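Bimanual imitation learning: does adding recovery segments to the demos really help, or is it just more data?

Posted in Manipulation and Learning
Vasylyna Mykhailiuk

I'm trying to reproduce a result from the Skulinach workshop report and I can't get the gain they describe. The claim is that if you take a set of clean teleoperated demonstrations and replace part of it with recovery segments, the policy does better on long tasks than with clean demos alone, at the same total number of demonstrations. A recovery segment starts from a bad state (object tilted, gripper a bit off, wrong arm closer) and shows the operator getting back to a good one.

My setup is two arms facing a shared table, parallel grippers, one camera at the head and one fixed camera off to the side. The task family is bar prep: lemon, cutting board, jigger, glass. The policy predicts short chunks of actions for both arms together. I have 400 demonstrations in each condition. In the mixed condition, 214 of them are clean and the rest are recovery segments.
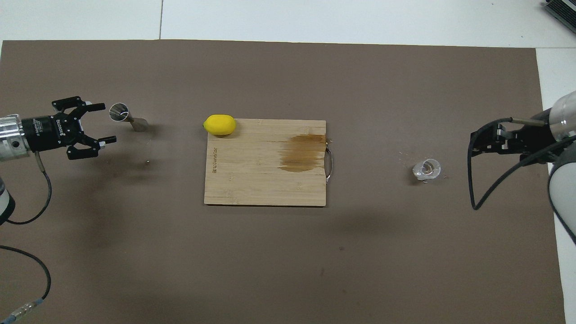

Zlata Semeniuk asked in the comments whether the two sets cover the same starting layouts. They do. I drew the layouts from one list and used the same list for both conditions. The only thing I didn't match is total length in time steps, and the recovery segments are shorter.

What I see is that the mixed policy scores a little higher on the single-step tasks and the same or worse on the long ones. The report says the opposite. The worst failure is at handover between arms: one arm finishes, the other should start, and both wait. The clean-only policy does this too, but less often.

Things I already tried:
Longer action chunks. Helped the waiting problem slightly, made grasps worse.
Dropping the head camera. Worse everywhere.
Training longer. No change after the loss flattens out.

Is the method wrong, is my data wrong, or am I reading the result wrong?

Stefaniia Kuzmenko
Accepted by the poster

I ran a version of this last April and got a similar mess at first. I think there are two separate things going on.

The first is the length mismatch, and I would fix that before anything else. You matched the number of demonstrations, but the policy trains on windows of time steps. If your sampler picks a demonstration first and then a window inside it, the short recovery segments get as many draws as the long clean ones, so each of their time steps is seen far more often than you intended. If it picks windows evenly across all time steps, the clean demos take a bigger share than your file count suggests. Find out which one your loader does. Mine picked the demonstration first. Once I changed it to sample by time step, most of the drop on long tasks went away, and I hadn't collected anything new.

The second is where the recovery segments end. Look at what happens in your last second or so. Most operators reach the good state and then stop, because they know the segment is over. With both arms idle in the final steps, you are teaching the policy that a good state in the middle of a task is a place to hold still. That would give you exactly the handover failure you describe. I cut the idle tail off every segment and also had the operator carry on into the next subtask for a moment before ending the recording.

It also matters which arm is doing the recovering. In my first batch nearly all the recoveries were done with the right arm while the left one hovered out of the way. The policy learned that pairing and would not start the left arm from a corrected state. Check the split by arm before you record more.
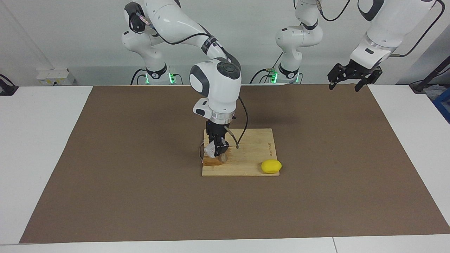 Vsevolod Hrynyshyn wants to know how much to trim, and whether a fixed cut is good enough. A fixed cut is fine as a start, but it also removes real motion from the segments that had no idle tail. I used a threshold on joint speed: if both arms stay under it until the end of the recording, everything from that point on goes. Leave the gripper channel out of the test at first and look at a few by eye. A gripper that is still opening or closing while the arms are still is part of the task and should be kept.

On whether the method is wrong: I don't think so, but I think the report makes it sound simpler than it is. After both fixes my mixed condition beat clean-only on the long tasks. On the short ones I could not tell them apart, and I would not claim a difference there. I'd also run more than one seed per condition. With one seed each I could have told either story.

Antonina Palamarchuk

Are you normalizing the actions separately for each condition? Recovery segments have bigger and faster moves in them, so the ranges come out different. If you compute the statistics per dataset, the same output value means a different motion in each policy. Use one set of statistics for both.

Also I would drop the comparison at equal demo count and do it at equal operator hours. Recoveries take longer to set up - you have to put the table into the bad state each time - and that is the cost people care about.

Vasylyna Mykhailiuk

Thank you both. The loader picks the demonstration first, so that part was my mistake. The normalization was shared already. I'm trimming the tails now and will retrain with three seeds per condition. I don't have operator hours logged for the first batch, so the comparison Antonina suggests will have to wait for the next one.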